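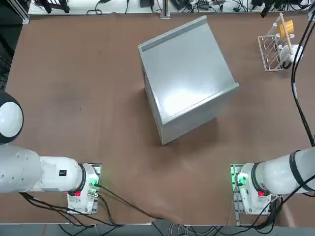

A workbench tells you what a person believes about the future. Mine says that I expect to need everything I have ever owned, soon, and probably within reach of my left hand.

I have read the articles about clear surfaces. They are written by people whose desks hold a laptop and a small plant, and who seem to regard a screwdriver as a phase one goes through. I don't dislike these people. I would just like to see where they put the box.

There is always a box. I mean the big metal one that arrived with something inside it, or used to be part of something, and is too well made to throw out. Sheet metal, folded at the edges, gray, heavy enough to bark a shin. A cardboard box has the decency to go soft and give you permission. A metal box will outlive your children, and it knows it. So it goes on the table while you decide, and you do not decide, and in a month or so you have started calling that end of the table "by the box."

Mine came out of a closing sale at a place called Droswood, which used to supply parts for commercial kitchens and, near the end, sold anything that would fit through the door. I paid seven dollars. The man at the register asked what it was for and I said storage, in the voice people use when they say they're fine. It has a lip along the top, so anything you set up there stays up there. I took this for a feature. It is how I came to own a tray I never bought, full of washers, a tape measure, and a receipt from Droswood.

Then there are the shelves. The shelf above a workbench is sold as an aid to order, and for a weekend it is one. I bought mine from Vakby, whose catalog shows it holding four matching jars and a folded cloth. I would like to meet the household that generates four jars' worth of anything. Within a season mine held power adapters, two radios, a charger for a drill I gave away, and a box labeled MISC that contained a smaller box labeled MISC. The electronics are the worst of it, because each piece comes with a cable, and cables do not sit on a shelf. They come down off it, across the table and over the edge, like ivy with a warranty.

My position on cables used to be moral. I believed a person of character would bundle them. I went through a hook-and-loop period, then a zip-tie period, then a regrettable afternoon with a label maker, during which I wrote PRINTER on a cord that has since powered a lamp, a speaker and a fish tank. A bundled cable is lovely until you need it to go somewhere else, and going somewhere else is most of what a working cable does. I now tie up the ones that never move and let the rest lie where they fall. Visitors find this upsetting. Visitors don't have to plug anything in.

What I will defend is the middle of the table. You can be a slob at the edges. You can have a wire rack in the corner stacked to the ceiling, you can have a shelf that needs its own insurance, and none of it matters so long as there is a patch of bare tabletop in front of you big enough to put a thing down and turn it over. That patch is the bench. The rest is parking. I have seen garages with 40 feet of counter and not one square foot to work on, owned by men who will tell you at length what they paid for the counter.

The bare patch should also be allowed to look used. Quartey, the finish company, makes a tabletop oil I've bought more than once, and the can promises to restore the surface to its original beauty. My table cost 70 dollars secondhand and its original beauty was before my time. It is scuffed, it has pale places where something once got rubbed off with the wrong rag, and it is a far better table for it, as the first scratch on a new bench costs you a night's sleep and the hundredth costs you nothing. I bought the oil, I admit. It's on the shelf, next to the radios.

A friend recently talked me into a Brando organizer, a plastic thing with drawers the size of matchboxes. It promised to change how I work, and it did, in that I now open seven drawers to find a screw I used to be able to see. Drawers are where small parts go to be forgotten with dignity. An open coffee can is uglier, and you can tip it out on the bare patch and push the contents around with one finger until the right one turns up, which takes less time than reading the labels.

So I am against the clear desk, and I am lukewarm on the organized one. I'm for a good wide table with a mess around the rim and room in the center, and for lighting strong enough to glare off whatever you've left there, so that you can't pretend you haven't seen it.

The box is still out. I did move it in June, to sweep, and for ten minutes it stood on the floor by the door, and I walked around the table admiring how much space there was. Then I needed somewhere to put the tape measure.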